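Two grippers, one breakfast table

2020-03-09

I promised in my last post that I would write down how the comparison went, and I am late with it, so I will start with the part people asked me about in the comments. Yes, we kept both grippers. No, we did not keep them for the same job.

For readers who come here the first time: I work with a two-arm table in Junddale, and since September I have been choosing what to put at the end of the arms. The candidates were the Murín, a parallel gripper with wide flat fingers, and the Lusa, which has narrow fingers with a soft layer glued on them. Both can be ordered with a mount for a small wrist camera. Both are driven by the same Drakedeo controller, and this was important for me. I did not want to compare two grippers and two controllers at once and then not know which one I am angry at.

The tasks are all from a breakfast table. Pick up the box, bring it upright, hold it with two arms, pour, put it back. I know that people in this field like to test with wooden cubes, and I also have the cubes in a drawer. But a cube does not tell you much about a cereal box. The box is light, it is big compared with the fingers, and the cardboard gives way exactly where you would like it to be stiff.

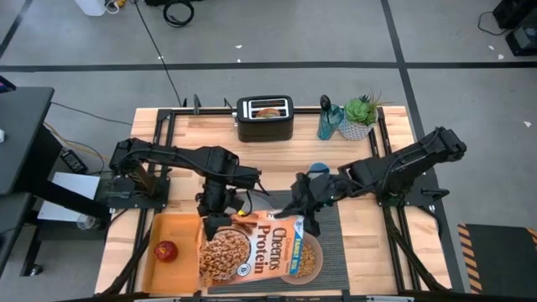
My first plan for the two-arm hold was to take the box by the two long sides, at the same height, like a person would do with two flat hands. In the simulation this was very nice. On the table it was bad with both models. When the two arms do not close at exactly the same moment, the first one pushes the box and the second one arrives to a place where the box is not anymore. I spent many evenings on the timing before I understood that I was solving the wrong problem. Now one arm takes a top corner and the other arm comes from above and only guides. The corner of a box is stiffer than its side, so the finger can press harder without making a dent. After this change I could finally see differences between the grippers and not only differences between my mistakes.

The Murín is strong and a little stupid. It closes to the position you give it and then it stays there. For the corner hold this is what I want. The wide finger covers enough cardboard that the box does not rotate around the contact point, which was the main trouble with the Lusa. With the Lusa the box slowly turned, like a picture on one nail, and the second arm had to correct it all the time.

With force control switched on, the order is different. The Lusa reports the finger force at 1,000 readings per second and the values are clean enough to use directly. From the Murín I get the motor current, and from this I must guess the force. It is possible, but I had to filter the signal so much that the reaction comes late. When you squeeze something thin, late is the same as never.

About money, a short note. My limit was 3,000 for each side, with the mount and cables included. The Murín fits under this. The Lusa came to 3,323 when everything was in the box, and the spare finger pads are extra. The pads also wear out, so please count them from the beginning if you make your own budget.
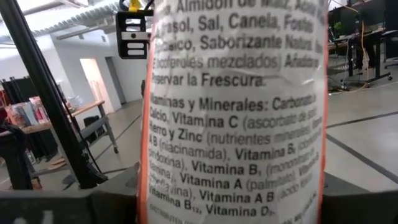 Soft packages deserve their own section, because there I changed my opinion twice. A bag has no shape that the planner can trust. It has one shape before you touch it and another one when the fingers close, and the depth camera over the table usually sees only a bright spot where the plastic reflects. The wrist camera helps much more than I expected. With the package pinched low between the two fingers, like it should be, the printed side stays in the view nearly from top to bottom, and you can read "Preservar la Frescura" and most of the vitamin list without moving the arm. In the creases the letters bend and some words are lost. For me this is a useful sign of quality: if the text is readable, then the focus and the exposure are good enough for the rest of my program too. I now look at the print first, before I look at any numbers.

The focus setting took some work. The wrist camera has a fixed lens, and from the factory it was sharp at a distance where I never hold anything. I turned the lens ring by small steps, closed the fingers on a package, looked, opened, turned again. It is boring but you do it only once, and then you put a drop of lacquer on the ring. Do not use superglue – the vapor makes a white fog on the glass, and I have one lens like this as a souvenir.

One more thing about the controller. The Drakedeo lets you save a separate profile for every tool, but it does not check which tool is mounted. Two times I started the Murín with the profile of the Lusa. The first time it only closed too slowly. The second time I had to buy new cereal. Now the profile name is written on a piece of tape on the wrist, and the start script asks me to type it before it enables the motors.

So at the moment the boxes are for the Murín, and the thin and fragile objects will be for the Lusa. For bags I use the Murín as well, with the closing speed reduced to the lowest value, although I think the Lusa could win here if somebody made a wider finger for it. I have a drawing for such a finger and I want to print it in a flexible material. If you have experience with printing soft pads that do not peel off after a week, please write me in the comments which glue you use.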